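Reveck Cotton Duvet Cover, Queen: Eight Months In

Reviewed by Rania Obeidat
2026-10-16

I bought the Reveck duvet cover in February to replace a polyester one that pilled. It cost $102 with one set of pillowcases. I have washed it every week or two since then, always on warm, and dried it on low.

The fabric is a plain weave, crisp for the first few washes and softer after that. It breathes well. I sleep warm and used it through the summer with a light insert. My old Zalbridge cover was smoother to the touch but trapped heat, and I kicked it off most nights.

Shrinkage was small. It lost less than an inch in length and I couldn't measure any change in width. My insert is an Eder down alternative and it still fills the corners. There are ties at all four corners, sewn into the seam, and one came loose in the spring. I stitched it back by hand.

It wrinkles. If you take it out of the dryer right away and shake it, it looks decent for a day. After that it looks slept in, and anyone who sits on the bed to read or eat will leave a mark. I stopped ironing it after the second try.
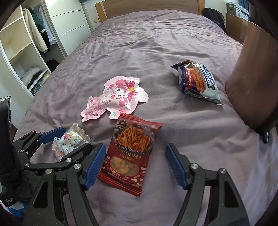 Wrinkles in a mauve-purple duvet, with snacks on top.

Stains come out if you get to them early. Coffee needed one wash with a regular stain stick. Chili oil took two, and there is still a faint spot near the foot.

The closure is a row of ten buttons. They are small and a bit of a pain to do up, but none have fallen off. Po-yen Kwok, who reviewed the Ostari cover for this site, prefers a zipper, and on laundry day I agree with him.

I would buy it again at this price. If you want a bed that looks pressed, get something with polyester in it.

Rating: 4 out of 5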